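# 식탁 위에 세워 두는 것들

행주나 키친타월을 어디에 둘지는 부엌을 새로 꾸밀 때 맨 나중에 정하게 된다. 벽에 못을 박을 수 없는 집이라면 답은 대개 세워 두는 쪽이다. 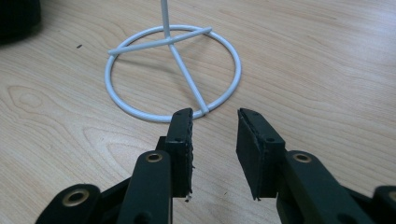
상판에 세우는 물건은 바닥부터 봐야 한다. 둥근 관을 고리로 만 받침은 면 전체로 닿는 판 받침보다 가볍고, 안쪽이 비어 있어 나뭇결이 그대로 보인다. 밝은 나무 식탁에 흰 계열의 금속을 올리면 눈에 덜 걸린다. 검은색은 또렷해서 좋다는 사람이 많지만, 작은 식탁에서는 물건 하나가 더 있는 것처럼 느껴진다.

주방용품 가게 멜니추크(Melnychuk)에서 진열을 맡은 샤라다 나이르는 손님에게 먼저 식탁 폭을 묻는다. 폭이 63센티미터인 2인용 식탁이라면 스탠드는 가운데보다 벽 쪽 모서리에 가까운 편이 낫다고 한다. 접시 두 장을 놓고 나면 남는 자리가 그곳뿐이기 때문이다.

"높이만 재고 사 가는 분들이 있어요. 그런데 자리를 차지하는 건 고리 지름이거든요. 집에 있는 접시를 그 자리에 엎어 놓고 하루만 지내 보라고 말씀드려요."

받침 구조는 크게 두 가지다. 기둥이 고리 테두리에서 바로 올라가는 것과, 고리 안쪽을 가로지르는 막대 위에 기둥을 세우는 것. 앞의 것은 안쪽이 넓게 비어 청소가 쉽다. 뒤의 것은 무게가 가운데로 모여 어느 쪽에서 당겨도 비슷하게 버틴다. 대신 막대가 만나는 자리에 먼지와 빵가루가 낀다. 마른 칫솔로 한 번 훑고 젖은 천으로 닦으면 된다.

금속 가구를 손보는 공방 벨란스(Bellance)의 크리스티나마리야 리트비넨코는 도장 상태를 볼 때 물건을 뒤집는다. 윗면은 어느 제품이나 매끈하다. 차이는 관 아랫면과 용접 자리에서 난다. 그곳에 칠이 얇으면 물기가 닿았을 때 녹이 먼저 올라오고, 녹물은 나무 상판에 고리 모양으로 밴다. 공방에 들어오는 스탠드 수리도 대부분 아랫면 재도장이다.

이미 벗겨진 곳이 있다면 300번 사포로 가장자리를 가볍게 갈고 금속용 페인트를 얇게 두 번 바른다. 1000번 사포는 마지막에 표면을 고를 때만 쓴다. 칠이 완전히 굳기 전에 식탁에 올리면 상판에 들러붙으니 며칠은 신문지 위에 둔다.

상판 쪽도 같이 챙겨야 한다. 광택이 약간 도는 마감은 긁힌 자국이 비스듬한 빛에서 잘 드러난다. 스탠드는 밀지 말고 들어서 옮긴다. 고리 밑에 투명한 실리콘 패드를 붙이는 방법도 있는데, 세 군데면 충분하고 네 군데를 붙이면 오히려 흔들리는 경우가 있다. 패드는 계절마다 떼어 보고 먼지가 붙었으면 바꾼다.

나이르는 자기 집에서 같은 스탠드를 철마다 다르게 쓴다. 겨울에는 행주를 걸고, 6월이 되면 창가로 옮겨 바질 다발을 거꾸로 매단다. 향은 일주일쯤 간다.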